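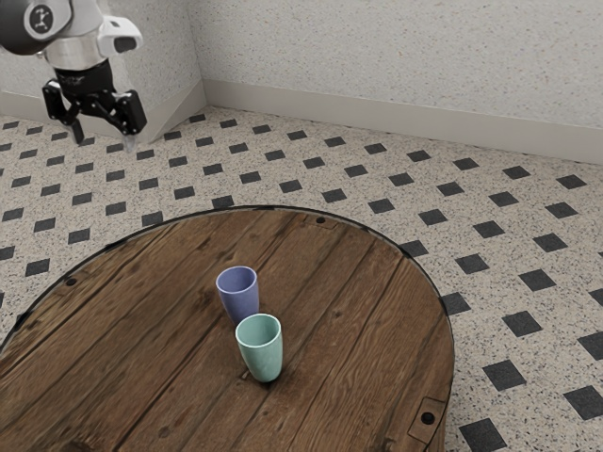
Plilodton, simulation support, Grakside

Okay, reopening this one, sorry! The cup-stacking runs are still getting bounced by the Drummond checker, and I think I finally get why. Rule 2 in our start-pose guide says the gripper has to be open, empty and clear of the table before the first command goes out. My start pose is fine on all of that – the arm is parked way off to the left of the lavender cup and the mint one. What I skipped was the cup gap. They're nearly touching, and the guide wants room for a finger on either side (I'd read that as a suggestion, oops).

So far I've tried:
- rerunning the batch of 300 with a new seed, 39 rejected
- loosening the contact tolerance, which made it worse, and please don't do this on the shared Plenen config like I did
- putting the tolerance back

Next up is a minimum spacing of 70 mm in the spawn script, measured rim to rim. Can someone confirm rim to rim is what the checker uses? The guide only says "between objects" and I'd love to get that line fixed too – happy to write it up myself. Leaving the ticket open until the October batch is through.

2 comments
0 shares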